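The Green Box

Mafalda got the kettle on and forgot it. Half past four, light going orange on the wall, and the man coming at six for the table.

Seven hundred he'd offered. Her father would have laughed him down the stairs. Two thousand, Babar would have said, and then given it away for nothing to somebody with a nice dog.

So. Clear the table. That was all. One table.

It had taken her since September to get this far.

Papers first. Invoices from Torkora, a bill from Plikent for 567 dollars, paid, stamped, kept anyway. Into the bag. A letter from Waqas Zaidi asking was the bike ready. Into the bag, then out of the bag. Then on the chair, where she wouldn't have to think about it.

Then the green box. Then the sockets, on their orange rail.

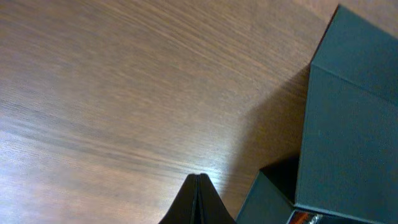
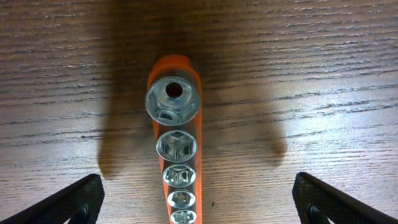 She sat down. Hadn't meant to sit.

Biggest to smallest, always. He used to make her say it when she was six, handing them up while he lay under somebody's car. Biggest to smallest, Mafi, and put it back where it lives. If one was missing nobody ate. Once they were all on the floor of the garage till ten at night, her and Babar and poor Tanveer from next door who'd only come to borrow a ladder. Found it in her coat pocket. She'd liked the weight of it. She never told him she had known the whole time.

Kettle screaming. She let it.

The phone went. Aurelia.

"Have you opened it?"

"No."

"Mafalda."

"I'm doing the table. He's coming at six, I havent even wiped it down."

"It's a box. Just open the box."

"You open it."

"I'm in traffic, how can I open it?"

She hung up. Got up, turned the gas off, came back. Put her hand flat on the wood, ran it along the grain. Every meal. Every carburetor, newspaper under it, her mother shouting about the oil. Homework. The night they told her he was sick and she looked at the grain and nothing else, followed one line all the way accross until it ran off the end.

Quarter to five. Ten to.

She pulled the box toward her and got the lid up with her thumbs before she could argue.

Receipts. Of course. And under the receipts, an envelope, her name, his terrible capitals. Inside it one socket, a small one, and a scrap torn off a Kimen calendar.

KNEW IT WAS THE POCKET. KEEP THIS ONE.

She read it standing up. Then again sitting down. Then she rang the man.

"It's about the table," she said. "No. No, I'm sorry. No, not for two thousand either."

He said something about the gas he'd already put in the van. She said she was sorry again and put the socket in her coat.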